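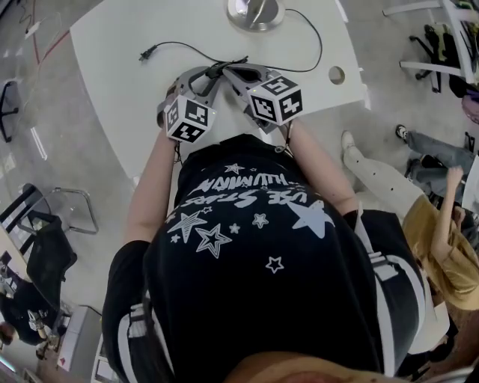
*A white Flustidell table with its cable hole, right, and a cable laid across the top.*

**Wasum, October** - Furniture maker Tveit has added a white work table, the Flustidell, to its Hurix office range. The rectangular top has a round hole near one edge for cables.

"People asked for a plain table with somewhere to put the leads," said Ans Van den Broek, head of product at Tveit.

The table costs 447 euros and is delivered in 3 parcels. Orders open on Thursday - trade buyers should ask for list 108.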